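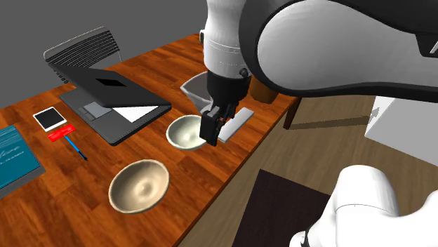 Kaiwen Fan thinks I was too easy on the town in my last post. A youth council that only meets when the adults remember to book the room, Kaiwen wrote in the comments, is a photo op with snacks, and I should have said so.

Okay, fair. I've been chewing on that all week, and I went back to the Floldale library and reread the whole youth participation plan (all 50 pages, with a very bad coffee) to see whether I'd been too nice.

I think I was, a little. The plan says kids between 12 and 17 have a right to be heard on decisions that affect them, and it says it in big friendly letters. Then you get to the part about how, and it's seven lines long. The council gives "input." Input on what? The bus cuts went through in June and the kids found out when the 7 a.m. bus to Barel stopped coming!

What I did like — and I'm sticking to this — is the survey. They got 539 answers from students, and somebody took the time to print the comments in full instead of boiling them down to a pie chart. One kid wrote that she wanted a place to complain about school that wasn't run by the school. I read that one twice. I'd have wanted that at 13 too.

So, Kaiwen, my revised opinion: the town asked a good question and then wandered off before the answer. I'd like to see a written reply to every proposal the youth council makes, even when the reply is no, and I'd like it posted where kids will see it. My cousin's town does this and the replies go up by the gym doors.

I've emailed the clerk to ask who decides the agenda. If I hear back I'll put it in the comments under the last post, so we keep it all in one place.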